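The pitch for renting your office furniture goes like this. You pay by the month, someone else owns the desks, and when your lease is up they all go away. Brillholm, which rents to small firms, calls this "furniture without the baggage." I'd like to know where the baggage went.

Jovita Barrera signed up in January for her two-room bookkeeping office. The monthly bill looked harmless. Then she read the page on surface wear, which lets the company charge $100 a desk for marks that "exceed normal use." Normal use is never defined. "I asked what normal was," she says. "They sent me the same page again."

Gumaro Valdovinos, who has sold used desks for most of his working life, is no fan of the idea, though he has his own reasons to say so. By his math, Barrera will pay $2,000 before her contract ends for pieces he would have sold her for $1,000. Brillholm's answer is that his price leaves out delivery, repairs and pickup. Fair enough, but it won't say what those cost either.

The green claims are harder still to pin down. A returned desk gets "a second life," according to the brochure. I asked how many get one. I'm still waiting. 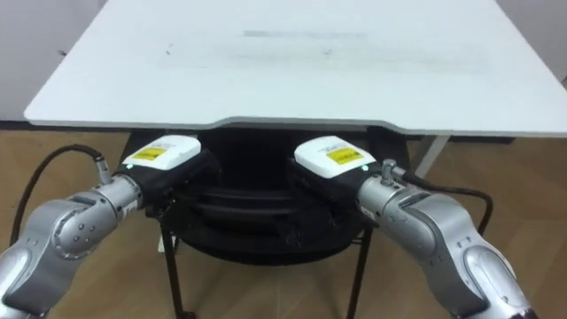
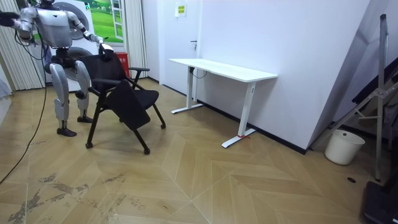
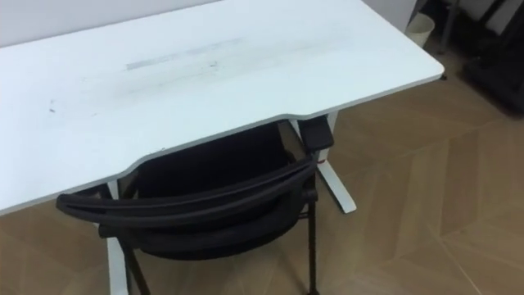 Top and bottom: a white desk with gray smudges across its surface. Center: a black rolling chair with a mesh back.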